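Gendadstead Workshop Members Release Plans for Home-Built Cloth-Handling Station

GENDADSTEAD, July - Members of the Kudumberg shared workshop have released the full plans for Erow, a tabletop station for teaching a pair of robot arms to handle cloth. The plans cover the framed enclosure, the hand-held grippers and the wiring, along with a parts list and a set of notes on recording folding sessions. They are free to download and may be copied or changed by anyone.

Erow was designed by Farzad Daneshvar and Parvaneh Arabzadeh, both members of the workshop. Daneshvar built the first version on a bench in his garage. It moved to Kudumberg when the frame got too wide to leave room for his car, and other members began adding to it.

The station lets a person do a task by hand while holding two grippers that match the ones on the arms. The movements of the grippers are recorded and later used to train the arms to do the same task. The person stands at one side of the table and works over a flat board. No arm needs to be switched on, or even attached, while recording is going on.

"We had the arms first and spent most of a winter trying to program a towel fold one step at a time," said Daneshvar. "It worked for one towel in one position. Recording by hand was slower to set up, but we could change the cloth whenever we wanted and keep going."

The group has recorded 728 sessions so far. Most are short. They include picking up a cloth from a heap, finding a corner, spreading the cloth flat and making a single fold. A session in which the cloth is dropped is kept and marked, and the plans include the simple text format used for the marks.

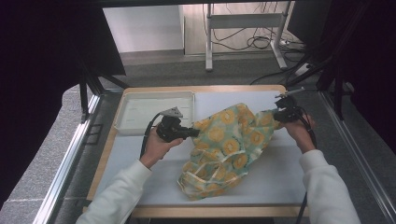
A printed cloth held between the two hand-held grippers on the work board.

The frame is built from aluminum rail, which can be cut with a miter saw and a metal-cutting blade. Black curtains at the sides keep light from the workshop windows off the board. Arabzadeh, who drew up the frame plans, said the curtains were added after afternoon recordings came out much brighter than those made in the evening.

"The first curtains were old bed sheets dyed in a bucket, and they were not very dark," said Arabzadeh. "Buy proper blackout cloth. The cost is in the parts list and it is small compared with the rail."

The work board is a separate piece that rests on top of the table and can be lifted off for cleaning. The group chose a matte white surface. An earlier glossy board gave bright spots under the overhead lights and was cut up for shelving.

The grippers went through more changes than any other part. The first pair had smooth jaws that let thin cotton slide out. The current jaws have a soft pad glued to the inside face, and the pad can be replaced without taking the gripper apart. The body is printed in black plastic. Each gripper has its own cable, and the plans ask builders to leave enough slack to reach across the whole board. Pulling on a short cable was the most common cause of a lost recording in the early months.

A full set of printed parts takes 38 hours on the workshop's printer. Assembly of the frame takes two people one afternoon. The group suggests having the frame fully square and bolted before the table goes in, as it is hard to reach the lower corners afterward.

Builders will need a drill, a set of hex keys, a soldering iron and access to a 3D printer. Some experience with soldering small connectors is helpful. The recording software runs on an ordinary desktop computer and comes with a setup guide.

The cloth used in the sessions was mostly donated. The group asked members for napkins, dish towels, pillowcases and fabric scraps, and received nearly 22 pounds of it. Prints and plain colors are both used, along with pieces that have frayed or uneven edges.

Fallahi, a hardware supply shop in Gendadstead, provided the rail and fasteners for the second station at cost. The shop will also cut rail to length for local builders who bring in the cut list from the plans.

Work still to be done includes a wireless version of the grippers and a lower table for seated use. The arms can now spread a dish towel and make the first fold, but they often miss the second corner on larger pieces. Pillowcases remain difficult, and the group would like to hear from anyone who has had better luck with them.

The workshop will hold an open evening in July at which visitors can try the grippers and record a session of their own. Doors open at 6:30 p.m. There is no charge and no need to sign up. Children are welcome with an adult.

About Kudumberg

Kudumberg is a member-run shared workshop in Gendadstead with areas for woodwork, metalwork, sewing and electronics. Members pay a monthly fee and have use of the tools after a safety class. Projects are started and run by the members themselves.

Contact

Parvaneh Arabzadeh
Erow project, Kudumberg shared workshop, Gendadstead
Printed copies of the plans are available at the front desk during open hours.

###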